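Kedholm Library to Open Shared Workroom in June

The Kedholm Public Library will open a shared workroom on its lower level in June, following the conversion of a former periodicals storage area. The library announced the opening on its website this week and said reservations would be accepted beginning the same month.

The room has been furnished with individual work tables in light wood, supplied by Karnier and assembled on site by library staff. Each table has a rounded-corner top and an opening near the back edge for power and data cables. The library said the single-person format was selected after a survey of cardholders, in which 53 respondents asked for a place to carry out small projects that are not suited to the reading room, such as repairs, model building, sorting collections and preparing materials for classes.

White plastic trays will be provided at the tables. Users are asked to keep containers, small parts and hand tools inside the tray while they work and to return the tray to the shelf by the door when they leave. Liquids may be brought into the room in closed containers only. Glues and paints that require ventilation are not permitted.

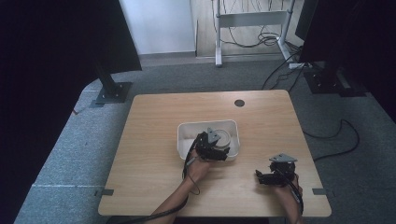 Reservations may be made for up to 2 hours at a time and may be extended at the front desk if no other user is waiting. Each cardholder may hold 3 reservations in any month. Children under the age of 12 must be accompanied by an adult. There is no charge for the use of the room.

The conversion was carried out by De Smet, the contractor responsible for the library's earlier entrance renovation. The work included new flooring, additional electrical outlets along two walls and replacement of the overhead lighting. A storage cabinet with some 30 numbered compartments has been installed in the adjoining hallway, where users may leave unfinished projects for up to one week. Items left beyond that period will be moved to the front desk.

Periodicals formerly kept in the storage area have been transferred to the Isent branch. Back issues remain available on request and can be delivered to the main building, normally by the next business day.

The workroom will open at 10 a.m. and close one hour before the library. A schedule of introductory sessions on the use of the room will be posted at both locations. Cardholders with questions about access or suitable activities may contact the front desk by phone or in person.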